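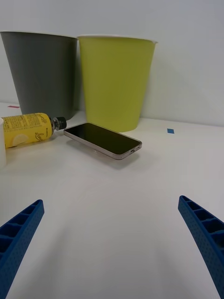 The Last Phone Booth in Plorkside

2 August 2020

Plorkside still has a working pay phone. It stands outside the old feed store on Durrani Street, in a glass booth with a folding door that sticks in wet weather. A local call costs 36 cents, a price that was set long ago and that the phone cannot easily be made to change.

The town has 924 residents and one main road. When the Revlow Telephone Company strung its first lines through the valley, most farms shared a party line, and a family knew a call was for them by the pattern of rings. People listened in. Older residents say that news of a birth or a barn fire got to the far end of the valley before the doctor or the fire truck did.

The booth came later, after the highway brought truck drivers who needed to call ahead. At one time there were 3 of them in town. The one at the bus stop went when the bus did. The one by the school was hit by a snowplow and never replaced.

What saved the third is the shape of the land. Jorkitz Ridge runs along the west side of town and blocks the signal from the nearest tower, so cell service drops out between the church and the creek. Residents know the spots where a call will go through. One is the top step of the library. Another is the far corner of the cemetery, where people can be seen pacing on weekday evenings.

Last year the booth handled some 682 calls. June was the busiest month, when campers come down from the ridge and find they have no bars. Many of them have never used a pay phone. The feed store keeps a roll of quarters by the register and a card with the steps written out, starting with "Lift the receiver."

Revlow has said it will keep the line going as long as parts can be found. The coin box came from a booth taken down two counties over, and the handset cord was replaced in the spring. The phone book on its chain is eleven years out of date, but most of the numbers in it still work.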